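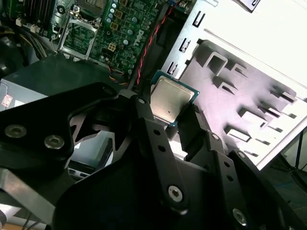
Attachment 1. Wrist view, processor between the fingertips, lid up, open socket behind it.

Ticket 2327
Project: Skoltside
Component: insertion policy, seat-detection head
Opened by: Kazuhiro Ishida
Assigned to: Tetsuya Koyama
Priority: medium
Status: closed, with follow-up

Summary

Seat-detection head reports "aligned" too early on the CPU insertion task. The policy then stops its lateral search and goes into the press phase with an offset still left to correct. The force guard aborts the press, so no hardware damage so far. Success rate on the benchmark drops below the Hirnach baseline, which has no seat-detection head at all.

Steps to reproduce

Check out the Prukelen training config, load checkpoint 914, run the standard insertion set with the search radius left at default. The fault shows up on the full-size case. It does not show up on the bare-board fixture.

Comment, Ishida

Compared the label times against the force traces. The labels were generated from wrist height alone. On the bare-board fixture that is good enough. In the case, the approach is tilted to clear the side wall, and the height threshold is crossed while the chip is still off to one side. The head has learned exactly what we told it.

Comment, Koyama

Agree on the labels. Not convinced it is the whole cause. Ran the head on held frames with the height input zeroed and it still fires early on a subset. Those frames have strong light on the board. Please check for an image effect before we relabel 3148 episodes.

Comment, Ishida

Saliency maps done on the early-fire subset. Most of the weight sits on bright metal and on glare, little on the gap between part and socket. Attachment 2 is typical of the lighting. 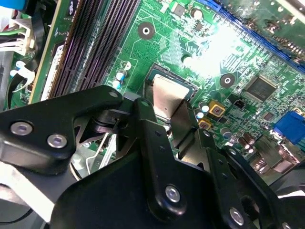

Seat detection needs to see the edges of the socket, and from the wrist it often gets only part of them. The central finger plate overlaps the socket area in this view, and the glare at right center washes out the board around the lower mounting hole, so one of the two holes we use as pose landmarks has poor contrast. With that landmark weak, the pose estimate leans on the retention frame, and the frame is next to the finger. I think the head is reading finger-near-silver as "aligned." That would fit the early fires with height zeroed.

Comment, Koyama

Try this in order:
1. Relabel from the force trace, lateral contact on both axes.
2. Mask the finger plates in the head's input. Leave the policy input alone.
3. Add exposure jitter in training.
Keep the seeds fixed. Report each change separately.

Comment, Ishida

Results, 2 seeds each. Relabeling alone removes most of the early fires in the case. Masking alone helps on bright frames and costs a little on dark ones. Both together match Hirnach on the bare board and beat it in the case. Exposure jitter adds nothing measurable on top. Config pushed to the Onishi branch.

Resolution, 2026-01-19

Relabel script and finger mask merged. Jitter left off by default. Follow-up ticket opened for the pose landmarks, to test whether a third point on the board is worth the extra calibration. The height-only labels stay in the archive under their old name. Do not train on them.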